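Runport grippers pulled from use after finger fault

I stopped by the Runport workroom this April expecting a quick chat and a coffee, and I walked straight into a recall — well, a small one! The team has pulled 60 of its hand-held grippers after the fingers on some of them began closing by themselves, a second or two after the person holding them had let go.

Elsie Entwistle, who runs testing, was the first to get nipped. "It's a pinch, and you'd swear at it, but I've had worse from a stapler," she told me. Still, she stopped the session then and there and started going back through the logs. Out of 2,128 recorded grasps she found 488 where the fingers moved late, nearly all of them on soft things like bags and cloth.

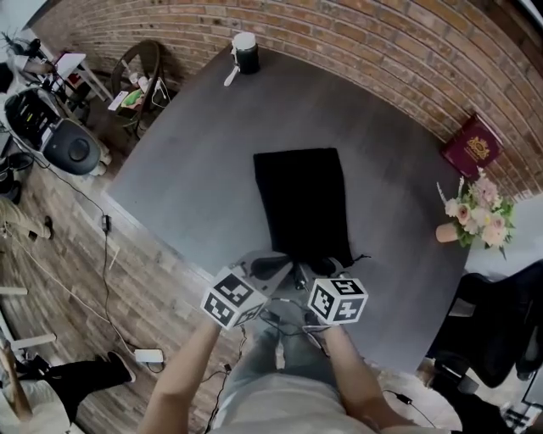
Grippers at work on a black drawstring pouch at Runport.

The trouble seems to come from a tiny spring supplied by Clegg, which loses its stiffness sooner than it should. Evie Treloar, the engineer on the repair, let me hold a good one and a bad one (I couldn't tell them apart, and she was kind about it). New springs are on order, and until they're fitted every gripper gets a check before it goes out, plus a cutoff switch within reach.

Skurier, which has 2 pairs on loan, has been asked to send them back. Evie hopes to have the first repaired set on the bench before the end of the month.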